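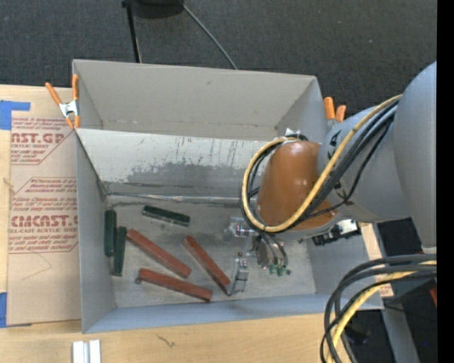 By Si-eun Ryu
Posted in Shop Talk, January

I have a soft spot for spring clamps, and I'm tired of apologizing for it! Every time somebody visits our bench at Wastel they spot the orange clamps on the rim of the bin and ask when we're going to make a proper fixture. My answer is never, if I get my way.

A bin the arm reaches into all day takes a beating. Look at the smudges and scratches on that slanted panel (I wouldn't dream of repainting it). Sooner or later you want to pull a panel, shift it, try another angle. With clamps that's a one-minute job. With the bolted bin we had before, it was 61 minutes. I timed it one Wednesday, in a bad mood.

Min-kyu Cha thinks I'm wrong, and he has a point about drift. Clamps do creep. So I check the rim every 80 picks, and I look over the cable loops at the wrist while I'm down there, which I'd want to do anyway.

Same goes for blue tape, by the way. Cheap, easy to see, easy to peel. Save the machined brackets for the day your layout stops changing. Mine changed again this morning.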